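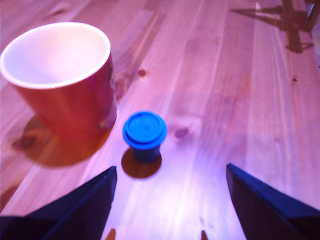

列表归档 > 木作与表面处理 > 松木台面 > 回复:茶水间松木桌,杯印与节疤处理

发件人:Montserrat Ocampo
收件人:Rallis 木作邮件列表
日期:2023年1月20日 星期五
主题:回复:茶水间松木桌,杯印与节疤处理

各位好,

先引Baltazar的原信,再逐段答复。与Mistley那边走廊地板有关的部分我删掉了,那件事请另开主题。

> 发件人:Baltazar Bautista
> 主题:茶水间松木桌,杯印与节疤处理
>
> 桌子是松木拼板,去年十一月上的Valto硬蜡油,按说明两遍。用到现在,靠墙一侧没问题,靠人坐的一侧开始有白圈,直径和马克杯底差不多。纸杯下面也有印子,但颜色偏深,擦不掉。
>
> 另外节疤周围有点发黏,天热的时候更明显。我怀疑是油没干透,打算整张磨掉换水性聚氨酯。
>
> 问题:
> 1)白圈和深色圈是不是一回事?
> 2)节疤发黏要不要先封闭?
> 3)杯子要不要统一换掉?有人提议全部改用带盖的杯子。
>
> 还有,Jisinlow的那种软木杯垫还有人在用吗?我手上的一批背面掉渣。

先说第一个问题。两种印子不是一回事,处理办法也不同,不要混在一起磨。

白圈是水汽进了涂层。陶瓷杯底多数有一圈不上釉的圈足,杯子洗完不擦就放下,水存在圈足内侧,再倒热水进去,这点水被焖在杯底和桌面之间。硬蜡油的膜本来就薄,受热变软,水汽进去后发白。涂层没有坏,木头也没有变色。先用干布垫着,熨斗调到最低档,不开蒸汽,每次压几秒就拿开看一眼。白色退了就停。退不掉再用细羊毛垫蘸少量同一种油顺纹擦,擦完用干布把余油收干净。

深色圈一般已经到了木头里。茶和咖啡里的单宁渗进去,擦表面没有用。你说纸杯下面颜色偏深,我估计是杯底接缝渗漏。纸杯的底是另外一片卷进去的,盛热饮时间久了,接缝处会慢慢返潮,液体沿着底边形成一圈。桌上如果放过铁罐,也会出深色印,不过那种发黑发灰,草酸能去掉;茶渍用草酸效果有限。你可以先在桌子背面试一小块,再决定。草酸用完要用清水擦净,戴手套,干燥之后再打磨,不要在残留物还在的时候干磨,粉尘呛人。

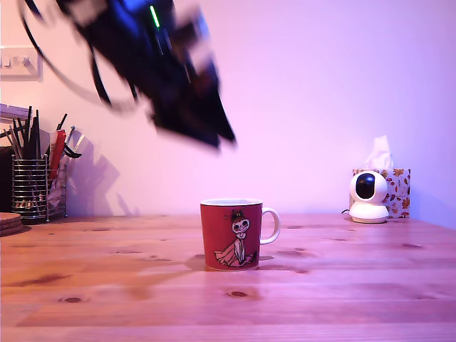

第二个问题,节疤。松木节疤发黏,多半是松脂,跟油干没干透关系不大。判断方法:用棉签蘸一点酒精擦节疤,棉签发黄、有松香味,就是松脂;如果整张桌面随便哪里都黏手,那才是油的问题,通常是第一遍上得太厚,余油没有擦掉。你信里说只有节疤周围黏,我倾向前者。

处理顺序如下。先刮掉表面硬化的松脂,刮刀要放平,节疤比周围硬,刀一立起来就会在旁边的软料上带出沟。再用酒精擦,换布,擦到布上不再发黄。等干。然后局部打磨,用硬质磨块,不要用手指垫着砂纸磨,原因还是软硬不一,手指会把年轮之间的软料磨下去,侧光一照全是坑。最后补油。

要不要先封闭,看你下一层用什么。继续用硬蜡油,就不要上虫胶,油进不去,节疤上会剩一块亮斑。如果确定改水性聚氨酯,脱蜡虫胶薄涂一遍是应该的,否则松脂会从膜下面透黄。浅色松木上尤其看得出来。

至于要不要整张换聚氨酯,我不建议。耐水汽确实好一些,但是坏了以后没法局部补,茶水间这种桌子迟早要坏一块。而且旧油层必须磨干净,拼板接缝里的蜡很难清,清不净附着力就没有保证。我自己拆过一张这么改的桌子,接缝两侧的膜可以整条揭下来。

附一组自己测的数据供参考,样板是松木边角料,Valto两遍,养护7天。陶瓷杯,圈足内带水,倒入沸水静置将近56分钟,移开后白圈明显,3小时后边缘变淡,没有完全退掉。同样条件,杯底擦干再放,没有可见痕迹。样板只做了这一轮,没有重复,请不要当成结论引用。

第三个问题,杯子。

带盖对台面的意义很小。盖子管的是洒和散热,杯底那一圈跟有没有盖子无关。小号带盖外带杯还有一个缺点,底部收窄,重心偏高,碰一下就倒,倒了盖子也未必压得住。要换的话,我会看杯底:圈足窄、圈足上有排水缺口的优先。手边的陶瓷杯翻过来看一眼就知道。没有缺口的也能用,洗完倒扣沥干,别湿着直接上桌。

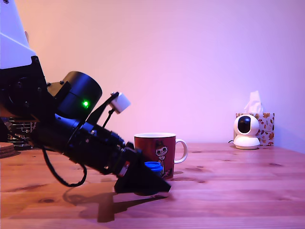 带印花的马克杯顺便说一句。有些杯子的图案是烤上去的贴花,洗碗机洗久了会发毛,但不影响杯底。圈足粗糙倒是真会划桌面,硬蜡油层上能看到一段段的弧形细痕,常被误认成水印。区别方法是侧光看,划痕有方向,水印没有。圈足可以自己处理:水砂纸平放在玻璃上,加水,杯子口朝上画圈磨,磨到指腹摸不出毛刺为止。瓷粉不要干磨。磨完把砂纸和玻璃上的泥浆用纸擦掉扔垃圾桶,别冲进水槽。

红色杯子单独提醒:如果是外壁红釉、圈足处釉没有收干净的那种,有时会在浅色松木上留一点红。那是蹭上去的,用白色橡皮可以去掉,不必动砂纸。纸杯外壁的红色印刷遇酒精会掉色,擦节疤的时候把纸杯先挪走。

杯垫。Jisinlow的软木款我用过,背面掉渣是胶老化。软木渣本身不伤桌面,但是渣子吸了水压在杯底,效果跟湿抹布一样。建议换毛毡或者硅胶。硅胶的要留意,某些软硅胶长期压在硬蜡油上会出暗印,颜色比周围深一点,压几天就挪个位置。毛毡的缺点是湿了不容易看出来,要定期翻面晾。

维护周期方面,说明书写得比较宽松。茶水间的桌子,我的做法是手感发涩就补,不看日历。补之前用中性清洁剂兑水擦一遍,拧干的布,顺纹,擦完敞着晾一夜。补油用量要少,布上看着几乎没油的时候最合适。用过的油布摊平晾开或者浸水,不要团起来扔桶里,会自燃。这条列表里说过很多遍,再写一次。

Baltazar,回信时请补充几点:当时第一遍和第二遍之间隔了多久;桌子离暖气多远;深色圈是只在纸杯常放的位置有,还是到处都有。另外拼板接缝现在摸上去是平的还是有台阶,有台阶的话说明板子还在动,补油可以先往后放,等室内湿度稳定了再说。

Demetrius Calloway上次提过他有一小瓶没开封的脱蜡虫胶,如果还在,可以先借来在背面做个对比。

Montserrat

--
Rallis 木作邮件列表
回信请保留主题行,引文请删到只剩相关部分。

分享 2 | 评论 7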